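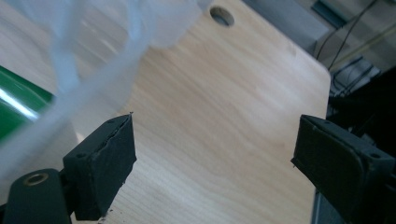 Derecho de la información y privacidad
Apuntes de la sesión 6: el consentimiento
Prof. Arūnas Luik – versión del 7 de marzo de 2024

Retomamos donde lo dejamos, en la pregunta de quién lee las políticas de privacidad. Respuesta corta: quien las redacta, y no siempre entera.

1. Qué exige el RGPD
El artículo 4.11 pide una manifestación de voluntad libre, específica, informada e inequívoca. Memoricen los cuatro adjetivos; en el examen suelen aparecer tres y un sinónimo desafortunado. El artículo 7 añade que retirar el consentimiento será tan fácil como darlo. Busquen el botón y me cuentan.

2. Caso práctico: Prumden
Prumden vende termostatos y comparte los datos de uso con Brultell, su filial publicitaria. La política tiene 829 líneas; la cesión asoma en la penúltima, entre el fuero aplicable y un saludo cordial. La casilla venía premarcada (considerando 32: el silencio no vale, por elocuente que sea).

Para discutir en grupos de cinco:
– ¿Cabe el interés legítimo como base alternativa? Ojo con el artículo 6.1.f y la ponderación.
– ¿Cambia algo si el termostato está en una oficina y el usuario es un empleado?

Entrega: dos páginas. El anexo no cuenta, pero tampoco lo leo.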